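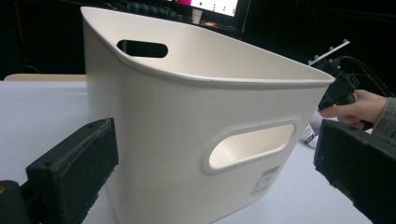
Nesting container

Last updated: February
Reading time: 4 min

A nesting container is an open vessel whose walls taper inward toward the base, so that empty units of the same size can be placed one inside another. The term covers household storage bins, harvest tubs, dairy pans and most molded totes used in order picking. It is distinguished from a stacking container, which has near-vertical walls and is meant to be piled when full, and from a stack-and-nest container, which does both depending on how each unit is turned.

Geometry

The governing dimension is the nesting pitch, the height added to a column by each further empty unit. Pitch depends on wall thickness, wall angle and the depth of the rim. For a wall of constant thickness t leaning at an angle a from the vertical, the smallest pitch allowed by the walls is t divided by the sine of a. A steeper wall holds more for the same footprint but raises the pitch.

In practice the rim or a set of internal stops usually sets the pitch. Stops are short ribs or ledges molded near the corners. They keep the walls of adjoining units slightly apart and prevent wedging, in which friction and trapped air hold the units together. Wedging is most common in thin-walled containers left nested under load.

Handles

Handles on molded containers are either attached (a wire bail or hinged grip) or formed in the wall. A cutout handle is an opening placed just below the rim, normally in the two shorter walls. It adds no parts and does not affect pitch, provided that any raised border around the opening is shallow. The opening weakens the wall, and the border restores part of the lost stiffness while giving the fingers a wider bearing surface. Cutouts also limit the usable fill height for loose goods such as grain, and make the container unsuitable for liquids above the level of the opening.
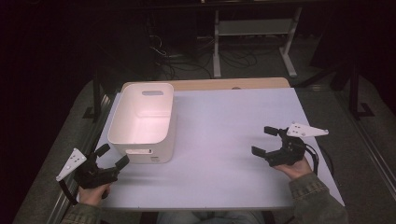

Manufacture

Most plastic nesting containers are injection molded in polypropylene or polyethylene. The taper needed for nesting also serves as draft, the slight slope that lets a part release from its mold. Cutouts that cannot be formed in the direction of mold opening require side actions, which raise tooling cost.

Corners are rounded for three reasons: molten plastic flows more evenly through them, stress is spread over a larger area, and dirt is easier to remove. The radius is a compromise with capacity — a square corner holds slightly more.
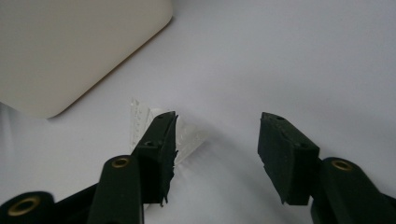 A rounded corner between two straight edges.

Storage and transport

The space saved by nesting is expressed as a nest ratio, the height of one container divided by the pitch. In a survey of returnable totes at the Girkden depot, Ximena Ayala recorded 1,005 empty units in the floor area that had held 361 units of a straight-walled type. The Filcombe growers' market adopted tapered tubs on the strength of the same survey.

Columns are limited by stability and by the load on the lowest rim. The Valdovinos packing house restricts nested columns to 500 mm above the pallet deck for manual handling.

See also

Crate
Draft (molding)
Returnable packaging
Tote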